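**Drawstring pouches: sorting and packing in May**

The Brevia room is booked again for pouch packing on Tuesday, from 9.30 until everything is done. We have 20 tables' worth of stock to get through this time, so please come for an hour even if you can't stay the morning.

Pouches go out flat. Empty each one, check the corners for leftover tags, then lay it on the table and press it down with an open hand, working from the closed end up to the drawstring so the air comes out. Leave the cord loose. A tight knot takes ages to undo and makes a lump in the stack.

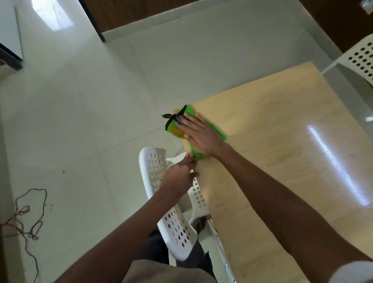 Stack them in bundles of 15 with the drawstrings all at the same end. Bundles go into the Andeck cartons, and each carton takes 13 bundles if they've been flattened properly – fewer if they haven't. Write the colour on the short side of the carton in marker.

Last time we sent off 1135 pouches. A few came back with frayed cords, so please put any doubtful ones aside for mending.

Tea and coffee are in the kitchen. Bring your own mug. Parking is behind the building, off the laneway.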